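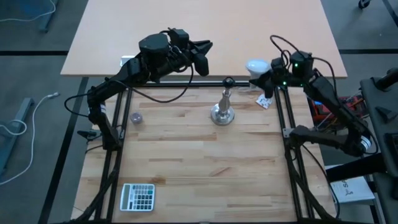 两条手臂教会之前,谁在加班

文/Tia Goodall

Himorton 的返修车间在一栋老厂房的二楼,上楼左手边是更衣柜,右手边是打卡机。去年十一月,打卡机旁贴出一张通知,说车间将引进双臂工作站,“协助同事完成重复性分拣与归置工作”。通知下面有人用圆珠笔写了一个问号,到我去采访的时候,问号还在。

这个车间收的是各家办公用品商退回来的小件:计算器、转接头、台灯配件、装小零件的罐子。工人把东西从箱里取出来,查看外观,通电的试一下电,贴上标签,再放进对应的格子。全车间23个人,做得最久的干了十几年。活不重,但碎,一个班下来手指头是僵的。

供应商 Ornine 的宣传册上说,这类工作“天然适合自动化”。我把这句话念给 Chaminda Kumarasinghe 听,他正在吃午饭,筷子停了一下。

“写这个的人应该来贴一天标签,”他说,“退回来的东西哪有两件一样的。有的缺盖子,有的线打了结,有的里面装着前一个客人的回形针。”

Chaminda 原来是分拣组的组长,现在的头衔叫“示教员”。他的工作是操纵机械臂,把同一件东西从桌子这头拿到那头,再拿回来,一遍遍录下来,给系统学。工资没有变,岗位津贴少了一项,因为示教不算计件。人事部的解释是,示教压力较小。他对这个解释保留意见。

“以前我一个班做多少,自己心里有数,做完就走。现在录一条,后台说不合格,退回来重录。为什么不合格?说动作不够平滑。我拿了这么多年计算器,第一次有人嫌我拿得不平滑。”

退回重录的标准由 Trelitz 制定,这是一家专做数据审核的外包公司,车间里没人见过他们的员工。意见通过系统传来,通常只有几个字。我看到的几条是“停顿过长”“抓取犹豫”“请重录”。Chaminda 说他停顿,是在看东西有没有裂。看裂纹本来就是这份工作的一半。但在录像的评分里,看一眼和发呆没有区别。

我不打算把它写成一个机器抢饭碗的故事,车间里至今没有人因为它被辞退。管理层反复强调这一点,我核对过花名册,属实。只是合同到期的4个人没有续签,空出的位置也没有再招。管理层说这是淡季的正常调整。淡季之后会不会补人,对方的答复是“视工作站的爬坡情况而定”。

所谓爬坡,我坐在旁边看了一个下午。把一个小罐子放进盒里,有时候很顺,顺得让人想鼓掌;有时候夹爪在罐子上方悬着,迟迟不落下去,旁边的人就放下自己手里的活,走过去把罐子挪正,再走回来。那天下午这样的起身有21次,我在本子上画了正字。没有一次写进当天的产量报表,报表里没有这一栏。

起身最多的是坐在靠窗位置的一位女工,她不愿意具名。她说自己并不讨厌那两条手臂,夜里没人的时候也能转,总归是好事。她在意的是别的:过去工位之间可以说话,现在录制区要求保持安静,手也不能随便伸过去。“一个屋子里坐着这么多人,都在等它。”

Miah 是这套系统的软件平台,按月收费。Himorton 的运营经理给我看过一份测算表,表上写着,完全投入使用后可以节省将近50%的分拣工时。我问这些节省下来的工时里,有没有扣掉示教、重录和上前扶正的时间。他翻了两页,说测算用的是“稳定运行状态”。我又问稳定运行状态预计什么时候到来,他说这要问供应商。供应商的书面回复说,取决于现场数据的质量。

数据的质量,又回到了 Chaminda 手里。

他对这套逻辑有自己的看法。录得越好,机器学得越快,需要他录的就越少;录得不好,考核又过不去。我问他怎么选,他说没想过选,手上养成的习惯改不了,东西总要放正。他在意的是另一件事:那些录像归谁。他签过一份补充协议,上面写明示教数据归公司所有,可转让给合作方。协议一共两页,是在班前会上发的,当场收回。他想要一份复印件,提了两次。

车间代表后来把这件事带到了季度会上,同时提出的还有恢复岗位津贴,以及在报表里增加“人工介入”一栏。会议纪要上,第一项写的是“研究”,第二项也是“研究”,第三项写着“技术上可行”。我离开之前又问了一次运营经理,那一栏打算什么时候加。他说下个版本。

下午四点半换班,接班的人把外套挂进柜子,Chaminda 还在录最后一条。系统提示音响了一下,他低头看了看屏幕,把计算器拿回原位,又开始了一遍。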